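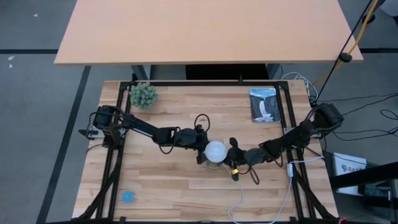
Two arms under Votell control, holding a white globe resembling a lampshade between their grippers.

Votell
Coordinated control software for two-arm workcells

Votell is a control and planning package for pairs of robot arms that share a single worktable. It is developed and maintained by Farano and is supplied as a licensed download for laboratories, teaching departments and small production cells.

Overview

When two arms hold the same object, a small error in either one is felt by both. Votell treats the pair as one system. The operator states where the object should go, and the planner works out the movement of each arm together, with a shared limit on the force applied between the grippers. Smooth, round and easily marked items, such as lampshades and glassware, may be given their own grip settings and stored by name.

Main functions

Paired planning. Both paths are calculated in one step and checked against each other, against the table and against any fixed items entered in the table map. Where no safe path is found, the arms remain where they are and the reason is written to the log.

Grip balance. The software compares the load on each gripper at 200 readings per second and shares the effort between them. The limit may be set for each object or for a whole task.

Table map. Objects resting on the work surface are located by a fixed overhead camera and entered in the map. Items not needed for the task can be marked as "keep clear" -- the planner will then route both arms round them. Loose cables are not mapped and should be kept out of the area of travel.

Replay and review. Every run is recorded with joint positions, gripper state and camera view on one timeline. Runs can be replayed at reduced speed, compared side by side, or exported as plain data files.

Working with Jadico

Votell reads task files written in Jadico, Farano's task editor. Jadico is included with every licence and allows a task to be built from named steps (reach, hold, lift, pass, place) without programming. Users who prefer to write their own code may call the same steps from Python.

Requirements

Arms: 2, with position control and gripper feedback
Camera: one, fixed above or beside the table
Computer: Linux, wired network connection to both arms
Calibration: required at installation and after any change to the arm mountings or the camera

Licences and support

Single workcell licence, one year: £2,590
Further workcells at the same site: price on request
Teaching licence: available to recognised schools and colleges, for up to 100 named users

All licences include updates during the licence period and written support in English. The next general release is planned for March. Installation and training on site are provided by our service partner, Hung, and are quoted separately.

Votell does not replace the emergency stop or guarding supplied with the arms -- these must be fitted and tested before the software is used.

Related pages
Jadico task editor
Votell calibration guide
Request a quotation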